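Ticket 2376: Billing export drops the last page of every statement
Product: Trolar Print Bridge
Opened by: Edem Nyarko, Petrenko Supply
Assigned to: Ehab Benmoussa
Priority: Normal (customer would like it noted that he disagrees)

Statements over one page lose their final page on the way to the printer. The final page is the one with the amount owed on it. Our customers have taken the news well and have not complained once.

Already tried: restarting the bridge, restarting the printer, restarting the office PC, and reading the manual, which suggests restarting the bridge. 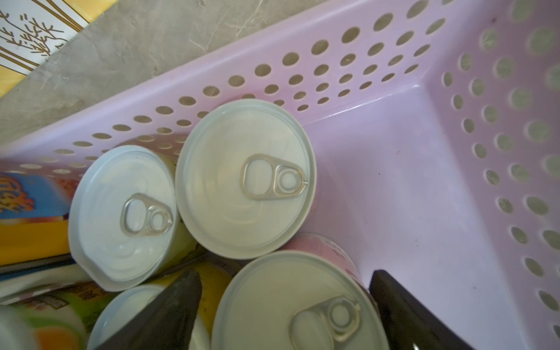
Soltow, 29 Feb 2020

Picked this up. Edem, please send me one statement that fails and one that doesn't, plus the log from the bridge folder. The log, please, and not a photo of the screen showing the log.

Edem: Log attached. Also attached a photo of the screen, in case.

Ehab: Thanks. The log says the job was sent complete, the printer says it received a complete job, and you are holding three pages of a four-page statement. Somebody is lying. What does the customer record show for date opened?

Edem: 1971 for all of them. We were not in business in 1971. I assumed that was decorative.

Ehab: It isn't. Who set that?

Edem: The import from Sekeck, back in July. It wanted a date and we didn't have one, so it helped itself.

Update: reproduced on the test machine. With an account that old, the bridge writes a footer line for every year of membership, runs past the 69 lines it allows per page, and throws out whatever doesn't fit. It then reports success. I have read this part of the code twice and would prefer not to read it again.
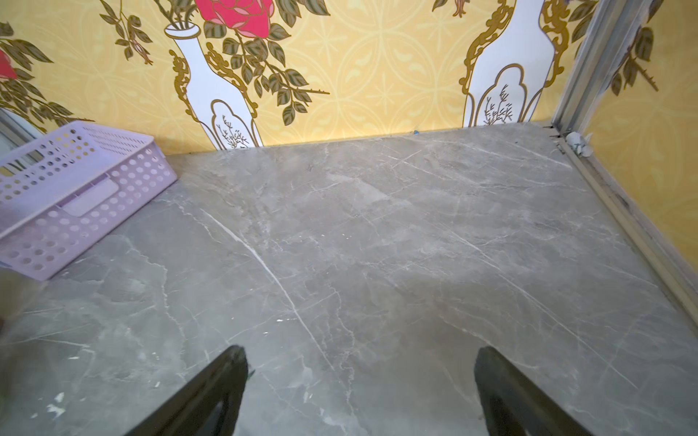
Gray marble-patterned surface, yellow floral wallpaper on two sides.

Workaround until the patch:
Open Settings, then Statements.
Turn off "Show membership history."
Save, close the window, and open it again to see if it really saved. If it didn't, save it again.
Print one long statement before you run the batch.

Edem: Done. It saved on attempt 3. All four pages came out, including the one with the money on it. Two customers have already called to ask if something is wrong with their statement.

Ehab: Leaving this open until the fix ships. Please don't turn membership history back on to see what happens.

Edem: I turned it back on to see what happens. Same as before.

Status: Waiting on vendor. We are the vendor.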